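Laundry for Beginners

The robot is learning to tidy, and it is learning the way most of us did, by being made to do it again. At Cliltwood, that means 241 examples of picking things up and getting them into a basket.

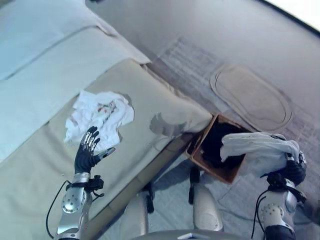

Each attempt gets saved, good or bad, and goes to a learning system called Ballo. Genivaldo Queiroz, who runs the sessions, likes the clumsy ones. "A perfect grab teaches it one thing," he says. "A fumble teaches it 5." His throw-out pile stands at 47, mostly his own bad starts.

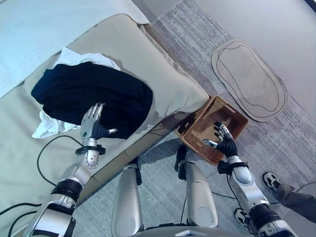
Clothes are the misery of the trade. A cup has a handle and some self-respect – a shirt has neither. Put something navy in a heap on a beige bedspread, lay a metal hand flat on it, and even a person would need a moment to find the sleeves, if it has any. Ballo gets no such moment. It gets the next example.

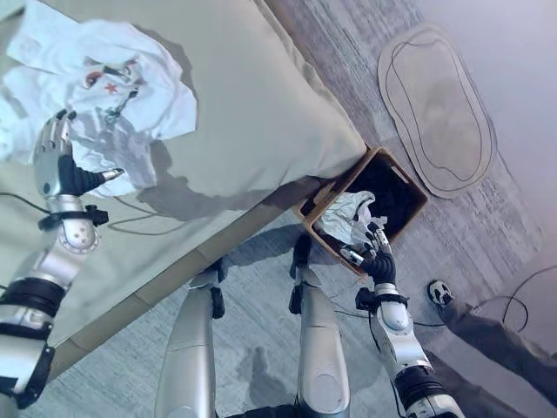 Ngọc Thái thinks the whole effort leans too hard on volume, and would trade 112 neat repeats for a few odd rooms with bad light. Queiroz has heard this before. He has asked for more rooms. So far he has been promised more laundry.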